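Akbari Building, Unit 348 – walk-through checklist
Inspected by: Haruna Hayashi
Tue 30 May

Exit route clear: PASS. The umbrella stand has moved. It moved into the other doorway, but that one goes to a closet.

Smoke alarm tested: PASS. Very loud. Apologies to whoever was on the phone.

Extinguisher in date: PASS. Tag is good through October. Bracket is loose, and will be tightened by the same person who was going to tighten it last time.

Extension cords: FAIL. One plugged into another plugged into a third. Please buy a longer one. They sell them.

Tall units fixed to wall: PARTIAL. The Curkier bookcase has 2 straps as required. The Grusircombe cabinet has the straps too, still in their bag, on top of the cabinet.

Panels and doors, edges and surfaces: COMMENT. Plain beige boards get written up as "fine" every visit, so I ran a hand along the lower edges this time. No splinters.

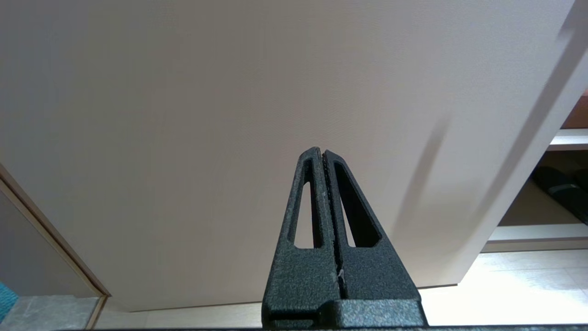 Heavy items stored low: FAIL. The box of printer paper is back on the top shelf. Mackenzie Dhillon says it is only there for now. It was only there for now on the previous sheet as well.

Floor free of trip hazards: PASS, once I had picked up the stapler.

First aid kit: PASS. Mostly burn gel and one enormous bandage.

Open items: 3. Work order 1539 covers the straps and the bracket. The cords and the paper need no work order, just arms.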